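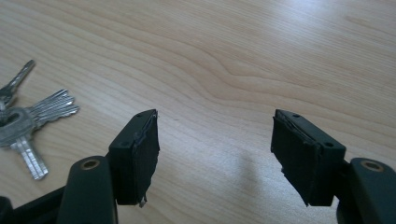 Wooden tabletop with a pale finish.

Runanside Cancer Awareness Campaign
Progress report to the Storkar fund, 2 Sep 2018
Prepared by Aleksi Huttunen

The campaign has sold 314 scarves to date. We ordered a second batch in April when the first ran out, and 50 of those are still in stock. All the money left after printing and postage goes towards the awareness talks, as agreed in the grant letter.

Seven talks have been held, four in Runanside and three in Kallio. They covered bowel and skin cancer, with a nurse present to take questions afterwards. Turnout in Kallio was lower than we wanted. The evening start clashed with the last bus, so the next talks there will begin at five.

The leaflet on bowel screening has been reprinted with larger type. The skin leaflet is late. The wording is agreed but the printer in Pomudmont is waiting for a corrected back page from us.

Spending is within budget apart from postage, where parcels cost more than we allowed for. We ask to move the unspent room hire money across to cover it, and would like a reply before the next scarf order goes in.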